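The Long Way to a Clean Floor

Can a machine do the housework yet? Ask me in 2035, said one engineer, and he was not joking

For twenty years I have been promised a robot that tidies up after me. What I got is a flat disk that bumps into my chair legs and eats one sock per month. So when the workshop in Zesach wrote that they had machines with two arms and real hands, picking up litter in a room with house plants, I put on my good shoes and took the train.

The project has the name Eketti. It is led by Pirmin Wyss, a quiet man who spent the first part of his career on packing lines. On a packing line, he told me, the yogurt always comes from the same side. At home it comes from everywhere. His people have worked for over 900 hours on only one chore, the picking up of rubbish, and he does not speak of it as finished.

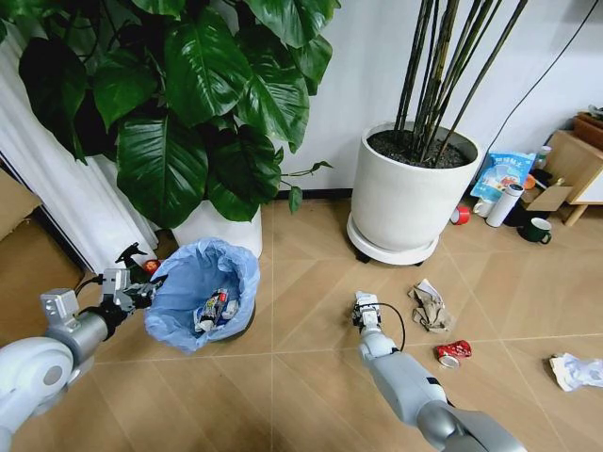
Rubbish is a harder subject than it sounds. A factory part has a drawing, and the robot can compare what it sees with the drawing. A piece of trash has no drawing, and often it has lost even the shape it was sold in. A crushed soda can and a crumpled sheet of brown paper on the same tiles are two different problems: the can is stiff and may roll away, the paper gives in and changes its form at each touch. Press too softly and it slips, press too hard and you hold a thing that you have not seen before. Then comes the question of what is trash at all. A mug on the floor is not trash, and a child of three knows it.

I asked Wyss how he teaches this difference. He scratched his chin for a long moment. "With patience," he said, "and with a lot of mugs."

The other difficulty is the bin. When I throw something away I hardly look. The machine must bring its hand over the opening, stay clear of the leaves of whatever plant stands behind, and open the fingers at the right place. If the bag is folded loosely over the rim, the rim is not where the computer would like it to be. Wyss keeps a list of failures in a school notebook, and "bag" has 6 pages for itself.

He is also careful about speed. In Jondcombe, where a second team tests the same hands on the floor of a small furniture shop, the workers gave the machine 5 minutes to collect the scraps under one bench. It used all of them. A apprentice with a broom, I was told, finished before the machine had decided where to begin. Still the foreman wants to keep it – it can work in the evening, when the apprentice is at home and nobody waits.
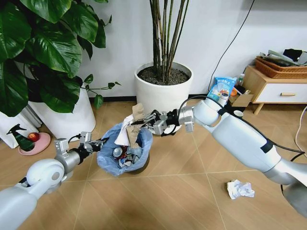 ZESACH, November

On my second visit the talk was mostly about the moment of letting go. Holding a crumpled paper above a bin looks like the end of the task, but Wyss says that for his team it is the middle. A bin that is already well filled leaves little room, and a light paper can stay on top of the pile or fall beside it. The machine should look again after each drop, and this looking costs time.

Over coffee we came to the price. He would not give me one. My neighbor, old Mrs. Zürcher, had asked me to find out, because her back is bad and bending is the part of cleaning she fears. I repeated her question in her own words: can it pick up what I drop, and leave alone what I put down? Wyss wrote the sentence in his notebook. For the first half he had some hope to offer her. For the second half he asked for more years.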